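Kalska Teleoperation Work Package: Progress Report to Fesgate
Prepared by Nelli Nurmi, 2021-08-06
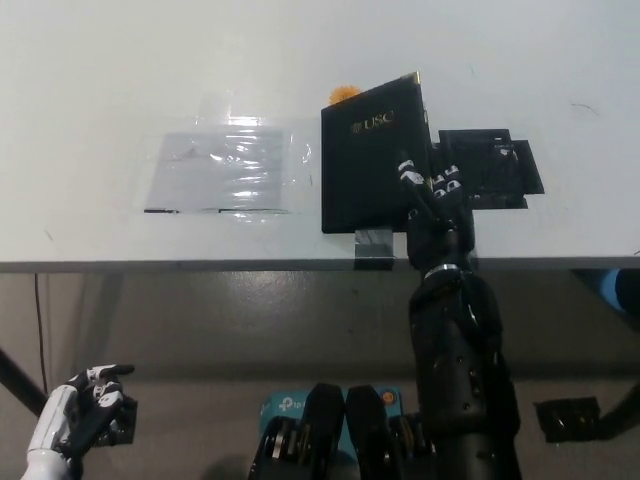
Report No. 4, page 1 of 3

1. Status

Demonstration recording for the contact tasks is complete. The operator drives both arms by remote control and the joint positions, hand commands and head camera stream are logged together. Since the April report we have recorded 900 demonstrations, of which 798 passed review. The remainder were rejected, mostly for dropped camera data or for a fingertip that stopped short of the surface.

2. Task setup

The current task is single-finger contact with an upright object. The right index finger is extended, the other fingers stay curled, and the fingertip is brought to the face of a black folder standing on the white table. Gray tape at the lower edge of the folder holds its position between runs. The plastic sleeve to its left is taped flat to the tabletop.

Glare from the sleeve remains a problem for the vision model. Mehwish Dogar is testing a matte replacement – results will go in the next report.

3. Operators

Khurram Niazi and Shazia Baloch recorded all accepted runs. Depth judgment is the main source of operator error. The head view gives little help in the last stretch before contact, and both operators slow down sharply there. This shows up in the data as long pauses, which the trained policy then copies. We now trim pauses before training.

4. Training

A first policy was trained on 204 trimmed demonstrations and reached contact in 79 percent of test runs. Training on the full accepted set has started.

5. Open items

Replacement wrist cable from Warkix: ordered, no delivery date. Change to the logging format requested by Margarida Sequeira: done for new recordings, old files still to be converted.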